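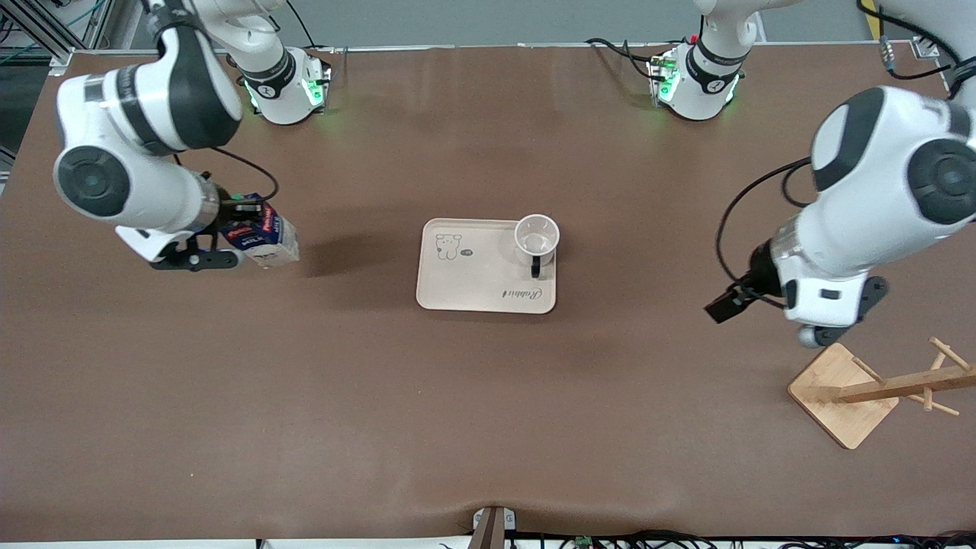 Bowling machine or throwdowns for an under-13 side?

vroni_luethi
Jul 29, 2021
Hello all! Our club at Fidumberg has a bit of money left and I'm torn between a second-hand machine and a stack of good practice balls (we lose so many in the hedge).

Remo H
Balls, every time. Kids need to watch an arm come over - a machine teaches them to wait for a chute.

hannelore41
I'd disagree a little, Remo, with love. My daughter faced almost 100 balls a session on ours and her front foot drive came on beautifully.

vroni_luethi
Thank you both, that's so kind. Does yours run off a car battery, Hannelore? We have no power at the nets.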